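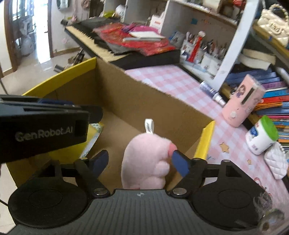 Judging Day at the Arnutton Transit Poster Show

Visits > Schools and Youth > Poster contests

I went to the Arnutton bus depot on 8/5/21 expecting a wall of smiling buses, and I got one. The student poster show was hung in the old ticket hall, with 40 finalists clipped to wire panels and a fan blowing hard enough to make the bottom row flap.

Carter Hiebert, who runs outreach for the bus system, told us that 3,501 posters came in this year. I asked how many came from students who picked up the form themselves and how many were a class assignment. He didn't have that number. I would like to see it before anyone calls this a record for youth interest in transit.

The theme was "Where Will You Ride?" Most of the younger kids rode to the moon or the beach. The high school work was better and a lot less cheerful. One poster by Emilian Chiriac showed a bench, a sign and a long empty road, and it looked a lot like the Tremblay stop on a Sunday. It got an honorable mention. The top prize went to a rainbow with a bus on it – well painted, I'll give it that.

Océane Lachance, one of the three judges, walked us through the scoring. Half the points go to "fit with theme," and I still don't know what that means after hearing it explained twice. She did say she had argued for the bench. The sponsor, Hestex, gets its logo on every printed copy, and the logo is not small.

We also got 20 minutes in the repair bays, which the kids plainly liked more than the speeches. A mechanic let them work the wheelchair ramp. One girl asked why her bus is always late, and the guide moved us along to the wash rack.

Winning posters go up inside buses in April. Last time that was promised I rode the Cenau line for weeks and saw two, both behind a lost-and-found notice. I'll be looking again.

Parking at the depot is free but badly marked. Use the side gate.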